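Dosow opens bookings for its shelving robot

I've been hearing about Dosow's shelving service since March, so I was pretty chuffed to finally get a look at it on Thursday. The idea is simple enough. You hire a robot by the day, it puts your books and binders away, and you get on with something else.

The service is called Darar, and it's pitched at small libraries, schools and offices that can't justify buying a machine outright. A day's hire is $600, setup included, with a minimum booking of 2 days. If you fall in love with it you can put that money towards a longer lease.

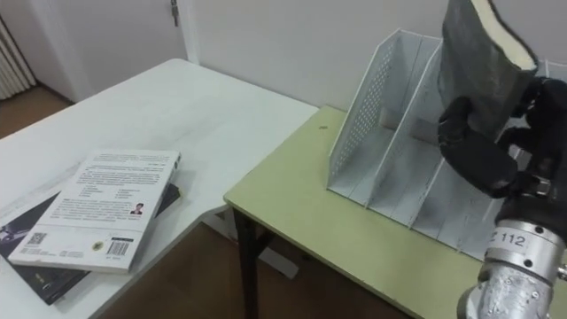

A dark grey book on its way into the file organiser. Photo: Dosow

I like that it works with ordinary office gear. You don't need special shelves or stickers on every spine, though Kidus Feyisa, who runs bookings, told me very thin booklets are still a headache - they flop over, and the fingers don't always get a good hold. He'd sooner you kept those aside for now.

Is it quick? Not really! I reckon I'd beat it over a single shelf, but I'd also be grumpy and wanting a cuppa by the end of the second one. Kidus says the trial at Negash got through 2978 items, and the staff there have already asked for it back.

Dosow is taking 20 bookings in this first round, and you can put your name down through its website now.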